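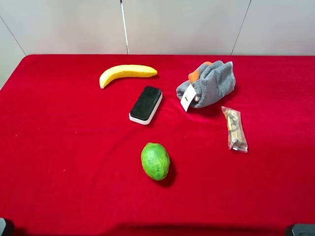
Vernon Cormier writes that his red velvet tablecloth keeps a line of pale fuzz wherever something soft was lying, and he asks if he must wash it every time.

No, Vernon, please don't wash it so often. Clear the table first, also the fruit. Then brush the cloth with a dry, soft clothes brush, always in one direction, with short strokes. For the fuzz from fleece I use a slightly damp rubber glove and pull it toward me. Snacks should stay in their closed bag, as crumbs go deep in the velvet. I wash mine 2 times a year, cold, alone, and I never iron the front side.

Purificación Quintana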